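Caring for woven baskets, old and new: tips from the workroom

September 27, 2020
By Veronika Ammann

I have lived with baskets for most of my life, first my grandmother's and then, after I started mending them for the little decorative arts collection in Otdale, everybody else's too. People tend to treat them either as museum pieces that mustn't be breathed on or as something to throw wet boots into, and I think most of them would be happiest somewhere in the middle. So I've gathered up the advice I find myself repeating over the workroom table. Pour yourself something warm, this may ramble a bit!

Dusting

Start dry. A soft paintbrush, the 2-inch kind you'd use on window trim, gets into a weave far better than a cloth does, and it won't snag. Work from the rim down and turn the basket upside down at the end to tap out whatever has settled in the corners (do this outdoors, you'll be amazed). A vacuum is fine on low with a piece of old stocking stretched over the nozzle. Please don't use furniture spray. It leaves a film, the film catches dust, and then you're back with the brush again in a week.

Washing, if you must

Plain willow and rattan can take a quick wipe with lukewarm water and a drop of dish soap. Painted or dyed baskets are another matter, so test a spot on the underside with a damp cotton swab and look at the swab before you go any further. Paper fiber and seagrass I would leave dry altogether. Let a washed basket stand in moving air, out of the sun, until the next day, and pull it gently back into shape while it's still a little damp.

Dry winter air

January is when I hear the most complaints about creaking and snapping, and the heating is nearly always to blame. Keep baskets away from radiators and vents. A light misting with a plant sprayer will relax an unpainted willow basket that has gone brittle. My friend Yupin Chaimongkol, who taught me to mend rims in the Boonyarit manner, mists hers every 7 days all winter long, though I confess I forget more often than I remember.

Loose ends

Never pull a loose strand, and don't snip it until you know where it goes. Dampen it, tuck it back under its neighbor with a blunt knitting needle, and hold it with a clothespin overnight. If it won't stay, a dab of white glue on a toothpick will do for everyday baskets. For anything old or signed, leave the glue in the drawer and ask someone who mends for a living.

Lifting and storing

Lift with both hands under the base, even when there's a handle (especially when there's a handle). Don't nest baskets tightly, the rims rub. Crumpled acid-free tissue inside will help a soft one keep its shape, and an old cotton pillowcase over the top keeps the dust off while letting it breathe. I used plastic bags once, years ago in the cellar at Forkholm, and lost two lovely bread baskets to mildew. 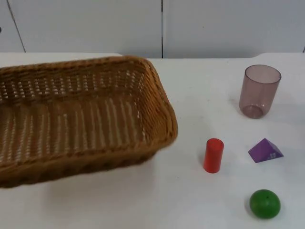
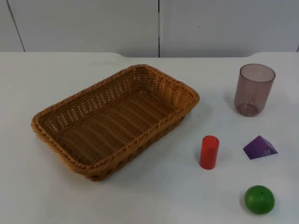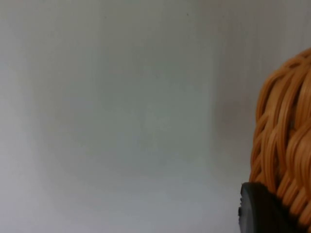

First two pictures: woven basket on a white tabletop, with a cup and small colored shapes.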